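How Does a Robot Learn to Lift a Lid?
By the Edudik Science Desk
July
3 min read

You probably know how to take the lid off a pot. You reach out, grab the knob, and pull up. Robots have to learn this, and one way they learn is from examples.

What is an example?

An example is a record of a job being done one time. At the Jurnine workshop, a person guides the robot's arm and hand from a few feet away. The robot copies the person's moves. While it moves, a computer saves what the camera sees and how each finger bends. When the job is over, that is one example.

One example is not enough. The workers at Jurnine wanted 300 examples of lifting a lid. On the first day they saved 51. They threw out 14 of those because the hand missed the knob or the computer stopped saving too soon.

The pot sits on a thick felt pad on a white table. Its long blue handle points toward the front of the table. The knob in the middle of the glass lid is the part the robot needs to hold. A robot hand has to get its fingers around that knob without bumping the lid.

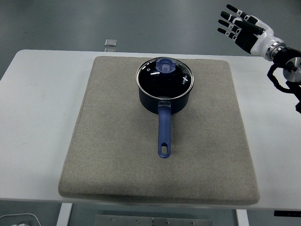 Why change things?

If the pot were always in the same spot, the robot might learn only that spot. So between examples, a worker moves the pot a little to one side or turns the handle. Then the robot gets to practice reaching in new ways.

What happens next?

All the examples go into a learning program named Steder. The program looks for patterns, such as where the hand goes when the knob is far away. Then the robot tries the job with no person guiding it. If it makes mistakes, the workers go back and save more examples. The lid job ended up needing 483.

Try it at home

Ask a friend to close their eyes. Use only words to help them pick up a plastic cup. Count how many tries it takes, then move the cup and start again.

27 shares
6 comments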